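The pillow situation

I own too many pillows, and I have started doing something about it.
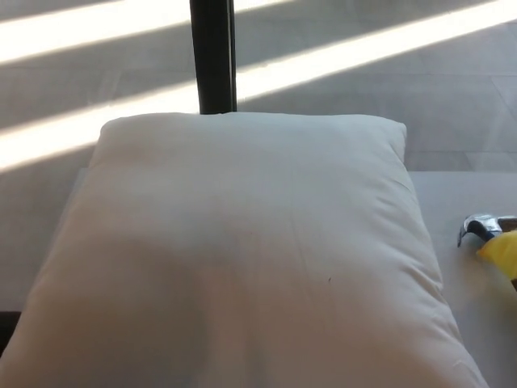 The big one, airing. Faint wrinkles up the right side, one speck, otherwise holding up.

It started with the linen closet door, which stopped closing in May. I dealt with this the way I deal with most doors, by leaning on it, and then by putting a chair in front of it, and then by telling guests that the closet was full of paint. When my sister Rima finally moved the chair to sit on it, the door swung open and a bolster rolled out and came to rest against her foot. She looked at it for a while. "How many people live here?" she said.

Two. Two people live here, and we had 11 pillows, not counting the ones on the couch, which Ziad considers furniture.

I have tried to work out how this happens. Nobody goes out on purpose to buy an eleventh pillow. Four came with us from the old apartment. A pair arrived when Ziad's mother replaced hers and couldn't bear to throw them away, so she drove them across town and let us bear it. One is a travel pillow that has never traveled. One is shaped like a wedge and was bought for a bout of heartburn that cleared up while it was in the mail. The rest I can't account for. I think the Enstead guest set had more in it than it said on the bag.

So I gave them a day each. Out of the closet, cover off, a good shake over the railing, and then flat in the bright end of the back room, where the sun comes across the tiles in long stripes and makes even my housekeeping look deliberate. Each one gets a morning on one side and an afternoon on the other. Then it gets judged.

My method for judging is borrowed from Hedvika Kopecký, who ran the bed and breakfast where I worked for two summers and who could strip and remake a double in the time it takes me to find the corner of a fitted sheet. Fold the pillow in half. Let go. If it springs open, it's a pillow. If it lies there folded, thinking about it, it's a rag. She had no middle category. She would do this in front of guests, sometimes with the guest's own pillow, and I once saw her carry one out of a room at arm's length by the corner while its owner was still brushing his teeth.

The fold test took out three on the first three days, and I was less sad than I expected to be. The travel pillow can't be folded, being a ring, so I gave it to Rima's boy, who wears it around the house.

The wedge passed. You can't really fold a wedge either, but I sat on it and it pushed back. I have nothing against the wedge except that it is a wedge.

Then the big one, up top. It's the best pillow we own and also the most trouble. It's too large for any pillowcase sold by a reasonable person, so it has spent its life in a case that stops a hand short of the end, like a man in his little brother's shirt. It used to be white. I'd now call it cream, if I were selling it. I bought it at the Flilusgate outlet with Tarek Semaan, who was meant to be helping me choose a lamp, and we rode home on the bus with it standing up between us. An elderly woman asked if the seat was taken.

It passed the fold test so hard it nearly took my glasses off.

The question was whether to wash it. I am of two minds about washing pillows. The label says you can. Labels say a lot of things. The last time I believed one, I put two pillows through together and opened the machine to find a single large dumpling, and I spent an evening pulling lumps apart through the fabric with my thumbs while Ziad read the instructions aloud in a tone. Tennis balls in the dryer, everybody says. I used tennis balls. It sounded like somebody falling down the stairs for 200 minutes and the dumpling was unmoved.

So the big one got sun, a beating with the flat of my hand, and a pass along the seams with the upholstery brush. Hedvika would not approve. Hedvika also ironed dish towels, so there are limits to how far I'll follow her.

Where things stand now: six pillows, if I'm allowed not to count the wedge. The three rags have been cut open and are on their way to becoming a floor cushion for the reading corner, and yes, I am aware that turning three pillows into one pillow and putting it in another room is not everyone's idea of getting rid of things. Rima has already been in touch about this. The bolster went home with her, more or less in protest.

The linen closet door closes. It needs a small push with the hip at the end, but it closes, and you can see towels in there that I had been quietly replacing because I thought we'd lost them. We have a great many towels.

I'm not looking at the towels until after the holidays.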